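Plesness Hall fit-out: progress report to the Tarnley Fund
June 5, 2024

Work in May was mostly on furniture and storage in the main room. The building work is finished, so this report covers what has gone in and what is still owing.

The white vanity table with the oval mirror is in the main room and will stay there. It came from the Gil house sale and cost $200 including delivery from Plisville. We had planned to paint it, but the finish suits the walls and we have left it alone.
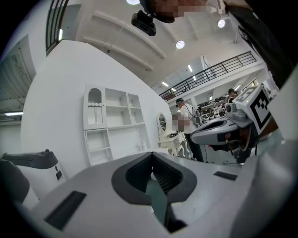

The open shelving was the largest purchase of the period. We chose white cubbies over closed cupboards so that groups can find their own gear and put it back without asking for a key. Labels are still to come. We would like them at a height children can read, and the first lot we ordered were the wrong colour and went back.

The tabletops are in use for small handwork and sorting. White shows every mark, so we have asked groups to wipe down when they finish – most do. Cups and lids left behind are a minor problem and we will add a second bin near the tables.
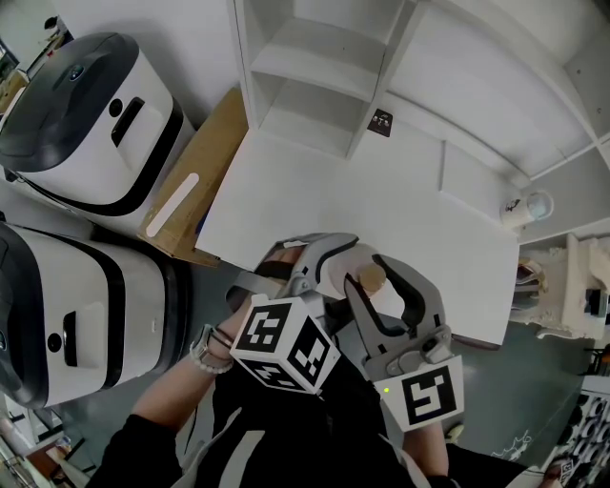 Will the furniture budget be overspent?
The furniture line was $2200 and we have spent $2197, so there is nothing further to buy from it. The labels and the bin will come out of general running costs.

Two items are outstanding. The electrician has to return to test the outlets, and the supplier owes us a set of shelf pins. Neither affects bookings. We ask that the final instalment be released on the usual terms once the electrician's certificate is in, and we will forward a copy when we have it.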